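Normas de buena práctica para robots domésticos: lo que el borrador dice y lo que se calla

Por Merike Kütt

Llevo tres semanas con el borrador de la guía de buenas prácticas para robots de asistencia en vivienda que ha puesto a consulta el grupo de trabajo de Clendville, y sigo sin entender a quién va dirigida. Tiene capítulos sobre vocabulario, sobre declaración de conformidad voluntaria y sobre el formato de los informes. Para lo que ocurre cuando una mano mecánica se acerca a una mesa donde alguien ha dejado fruta y un par de botellas hay página y media.

Los plazos primero, que luego me escribís. Los comentarios se admiten hasta finales de octubre, solo por formulario, y hay que indicar el número de apartado. Los que lleguen sin apartado no se leen. Lo pone así de claro en la portada, y es de las pocas frases claras del documento.

El punto que más me preocupa es el 4.2, «Manipulación de objetos en superficies de uso cotidiano». Propone que un robot se considere apto si completa 2.000 ciclos de recogida sin rotura ni vertido, con objetos elegidos por el propio fabricante y sobre una superficie «representativa». Representativa de qué, no se dice. En la reunión de septiembre le pregunté a Jurgita Eglītis, que coordina la redacción, si una mesa opaca de laboratorio a la altura de una encimera contaba como representativa de un salón. Me contestó que la guía «no pretende ser prescriptiva». Una guía de seguridad que no prescribe nada me parece un folleto.

El cristal merece un apartado propio y no lo tiene. A un sensor de profundidad una superficie transparente le puede devolver lo que hay debajo, lo que hay encima o nada, según el ángulo y la luz. Cualquiera que haya trabajado con estos equipos lo sabe, y los fabricantes también, porque sus demostraciones suelen hacerse sobre tableros mates. El borrador menciona los materiales transparentes una sola vez, en una nota al pie, junto a los espejos. 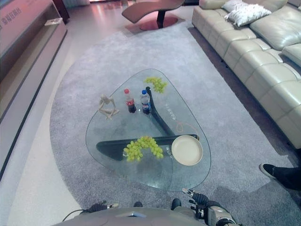
Tampoco se habla de la altura. Una mesa baja obliga a un robot con forma humana a inclinarse o a trabajar con el brazo muy extendido, y en las dos posturas cambia el reparto del peso. Si además está sobre una alfombra de pelo largo, el apoyo de los pies deja de parecerse al del ensayo. El apartado 5.1 exige medir la estabilidad en «suelo firme y nivelado». De acuerdo, midamos ahí, pero que conste en el informe que no se ha medido en otro sitio. Esa frase la he propuesto dos veces y dos veces ha desaparecido en la versión siguiente.

Sajib Sultana, que lleva los ensayos de manipulación en Lellik, me pasó los resultados de su campaña de primavera con permiso para citarlos. Hicieron 3.758 intentos de agarre en un piso amueblado, sin despejar nada antes. Fallaron 605. No es un desastre, y él insiste en que casi todos los fallos fueron agarres al aire o abandonos por falta de confianza en la detección, que para una persona que esté al lado es el mejor fallo posible. Lo que me interesa es otra cosa: con los criterios del borrador, ninguno de esos abandonos contaría. El 4.2 solo registra roturas y vertidos. Un robot que se queda parado delante de la mesa todo el día aprobaría con nota.

Y luego están las personas. La guía pide una «zona despejada» durante el funcionamiento autónomo y, en el mismo capítulo, un supervisor «en proximidad inmediata». Las dos cosas a la vez no caben en la mayoría de los salones que conozco. Austra Ots propuso en la última ronda fijar una distancia mínima, definir quién tiene el mando de parada y prohibir que esa persona haga otra tarea mientras tanto. La respuesta del grupo fue que lo estudiarían para una edición posterior. En Mondar ya lo aplican por su cuenta desde hace un año y no se les ha hundido el calendario.

Los cables sueltos reciben una línea en el anexo C: «Se recomienda mantener el orden». Yo pediría al menos que el informe declare si el equipo funcionó con cable o con batería, por dónde pasaba el cable y si había otros al alcance de las manos o los pies del robot. Cuesta un renglón en la plantilla.

Seré justa con lo que está bien. El capítulo 7, sobre registro de incidentes, es bueno. Obliga a guardar los datos de los sensores anteriores a cada parada y a no borrar las sesiones fallidas, y se nota la mano de Līga Jõgi, que venía de la maquinaria industrial y no se deja convencer con vídeos. También me gusta que se exija anotar la versión de software de cada ensayo. Parece elemental, pero he revisado expedientes en los que no figuraba.

Lo que no compro es el sello. Šimkus ofrece ya, con la guía todavía en borrador, un «precertificado» por 3.000 euros que se basa en el cuestionario del anexo A, rellenado por el cliente. No hay visita ni repetición de pruebas. He preguntado al grupo de Clendville si lo avala y me han respondido que no es competencia suya pronunciarse sobre servicios de terceros. Si el texto final no dice expresamente que el cuestionario no acredita nada, dentro de un año veremos ese sello en las cajas.

Mis comentarios van a los apartados 4.2, 5.1 y 6.3 y al anexo C. A quien quiera sumarse le mando el texto para que lo adapte; pido que no lo copie tal cual, porque los formularios idénticos se agrupan y cuentan como uno. Si alguien tiene datos propios de ensayos sobre cristal, aunque sean pocos y feos, que me escriba antes de que se cierre el plazo.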